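Collecting Household Demonstrations With Hand-Held Grippers: Final Report of the Mirkby Project

Submitted in partial fulfillment of the requirements for the senior project sequence, Department of Mechanical and Computer Engineering

Project lead and corresponding author: Ingrid Ostrowski

Summary

This report describes the collection of a set of human demonstrations for training a manipulation policy on household packing tasks. The set, referred to below as Mirkby, contains 3,557 accepted demonstrations recorded by four student operators with a pair of hand-held grippers. The proposal called for 3,000. The report covers the task design, the recording procedure, the review of the recordings, and the problems that affected the quality of the data. Training results are limited to one baseline and are reported briefly, as the policy work belongs to a separate project.

1. Background

The project began as a continuation of the Drurnholm study carried out in our department the previous year. In that study, a fixed arm was teleoperated at a single laboratory bench. The resulting policy performed well at the bench and poorly elsewhere, and the authors recommended that future collection take place in lived-in rooms. Teleoperation was also slow. One operator needed most of an afternoon to record 50 usable demonstrations.

Hand-held grippers remove the arm from the collection stage. The operator holds one tool in each hand and performs the task directly, while a wide-angle camera mounted on each tool records the view that a robot's wrist camera would later have. Finger opening is read from the same video. The position of the tool is recovered afterward by a tracking program, which relies on fixed features in the room.

2. Task Design

We selected packing and sorting as the task family. These tasks can be performed with ordinary objects and they include soft items, which the Drurnholm set lacked almost entirely. Each demonstration follows a written task card. The card names the objects to be moved and the container, and states the condition that must be met before the recording is stopped. It does not tell the operator in what order to pick up the objects, except in the sorting tasks.

Objects were divided into three groups: rigid (books, jars, boxed goods), deformable (fabric pieces, bath puffs, soft packets), and mixed clutter, which was left on the work surface and not handled. Clutter was included on purpose. A policy trained only on clean surfaces tends to treat any extra object as a target, and our advisor asked that at least half of all sessions contain items that the operator was to ignore.

Layouts were changed every 15 demonstrations. A change could mean turning the container, exchanging the cloth under the objects, or moving the clutter. Operators at first made changes that were too small to matter - a jar moved by a hand's width, for example - and the task cards were revised to require a change in both container angle and surface.

3. Recording Procedure

Collection ran through August in furnished homes in Stuselville, with written permission from the residents. Each session opened with a calibration step in which both grippers were opened and closed fully in view of their cameras. The operator then made a slow sweep of the room with each tool so that the tracking program could build its map. Sessions in which the sweep was hurried produced most of our tracking failures.

Operators were instructed to keep their wrists and sleeves out of view when possible, to approach each object at a moderate speed, and to pause briefly after closing the fingers. The pause was added in the second week. Without it, reviewers could not reliably mark the moment of grasp, particularly with fabric, where the fingers continue to close after contact.

Two-handed tasks required more practice than expected. New operators tended to let the idle hand drift, and the idle tool then entered the view of the working one at random positions. The team discussed whether to reject these recordings. We decided to keep them, as a two-armed robot will also see its other arm, but operators were asked to bring the idle tool to rest near the container.

4. Working With Deformable Objects

Deformable objects accounted for the largest share of rejected recordings. A bunched piece of cloth has no fixed shape from one demonstration to the next, and the operator must choose a grasp point by eye. Three of our four operators pinched the cloth at its highest fold. The fourth pushed the fingers down on either side and gathered the material, which gave a firmer hold but sometimes brought up a neighboring item with it.

We did not force a single method. The grasp type was noted in the review sheet so that later users of the data may filter on it.

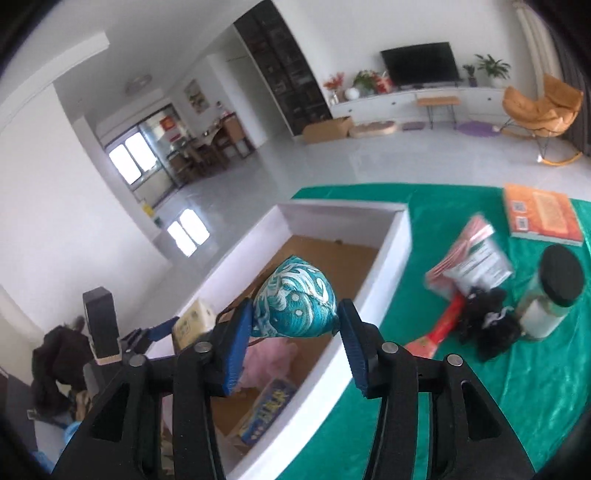 Figure 1. Packing task, deformable group: a teal printed fabric item held over the open white box, with the second gripper at left.

Mesh puffs presented a different difficulty. They compress easily and spring back on release, and on several occasions a puff caught on the fingertip pads and was carried out of the container again. Such recordings were accepted only if the operator returned the item and completed the card.

5. Review and Rejection

Every recording was reviewed by a student other than the one who made it. The reviewer checked that the task card had been completed, that the tracked path contained no jumps, and that the start and stop points were correct. Annotation was done in Atallah, the labeling tool maintained by our laboratory. The main causes of rejection were lost tracking near large blank walls, early stopping, and objects dropped outside the container and not recovered.

Glossy surfaces deserve a separate remark. Reflections from windows shift as the tool moves, and the tracking program sometimes followed them as though they were fixed. Drawing the curtains helped in most rooms, although it darkened the video.

6. Baseline and Recommendations

A single baseline policy was trained on the rigid and deformable groups together. It placed rigid objects in the container in most trials. With fabric it often closed the fingers too high and came away with nothing. We suspect that the short pause after closing is underrepresented, given that the first week of recordings does not include it.

Future teams should write the layout rules before collection starts, rotate reviewers weekly, and record the grasp type at the time of the session. A larger stock of fabric items is also advised. Ours were reused too often, and by the end of August operators knew how each one would fold.

Shares: 15
Comments: 0

Related reports
Drurnholm: Teleoperated Demonstrations at a Fixed Bench
Atallah Labeling Tool: A Guide for Student Reviewers
Tracking Hand-Held Tools in Furnished Rooms
Finger Pad Wear in Low-Cost Grippers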